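Oranges for the Porch
24/12/2022

The bus from Clendutow was late again, so I had plenty of time to stand outside the Benedetti store and think about my grandmother's oranges. She bought them by the crate the week before Christmas, always from the same man, and she would smell nearly every one before she let him load it into the car. He was very patient about it. I think he was a little afraid of her.

What she did with them, once the baking was finished, was give them away. One went to the mail carrier, one to the boy who brought the paper, and one to whoever knocked on Christmas Eve, even if all they wanted was directions. She called them the porch oranges, and we kids were not allowed to touch them no matter how bare the kitchen looked (it never looked very bare). I grew up thinking every family had porch oranges, the way you think every family has your particular names for things, and I was in college before a roommate set me straight.
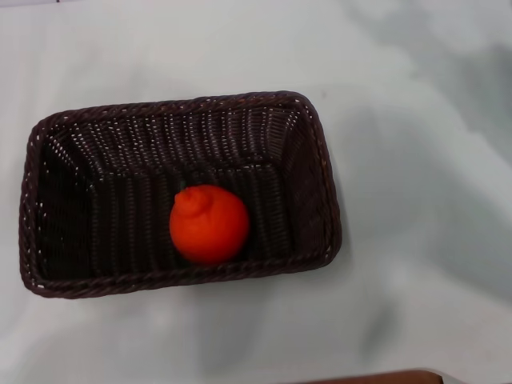 One orange, one basket, Christmas Eve.

I let the habit go for a long time. My first apartment was on the third floor over on Murnari Street, with a buzzer that didn't work, and nobody knocks on a third-floor door by accident. Then there were the years of traveling to other people's houses, where you fit yourself into their way of doing things and eat their potatoes and are grateful. It wasn't until we moved out here to Toralier, 401 miles from the house I grew up in, that I had a porch of my own and remembered what it was for.

I wrote a little about this back in November, when I was trying to decide whether it would seem odd to hand fruit to strangers. People are cautious now, and I understand that. My husband thought a wrapped candy bar would go over better, and he may well be right, but a candy bar doesn't smell like my grandmother's hallway! So I bought a bag of navels and told myself I'd just see how it went. I wasn't expecting so many of you to write back, either.

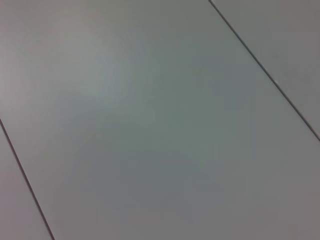

Jurgita Paulauskas wrote that in her family it was apples, polished on a sleeve until they shone, and that her aunt set an extra one by the door for anybody who might be walking home alone. She still does it, and last year it was a delivery driver who got the apple, and he ate it right there on the step while they talked about his mother.

I have read that message more times than I'd like to admit. It's the talking on the step that gets me, because that was the real business of the porch oranges too, and I was too young to notice. My grandmother had lived alone for a good part of the year by then. The orange took her a second to hand over and the conversation could go on until her coffee was stone cold.

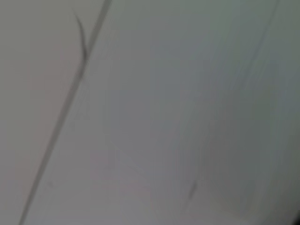 Pale gray, like most of our December.

So far today I've given away 2, one to the woman who reads the meter and one to a neighbor who came by to return our ladder. He asked if there was a catch. I said no, and then we stood there for twenty minutes discussing his gutters, his knees, and whether the church on the hill will ever get its bell fixed. I should go and start the soup now, but I keep listening for the gate.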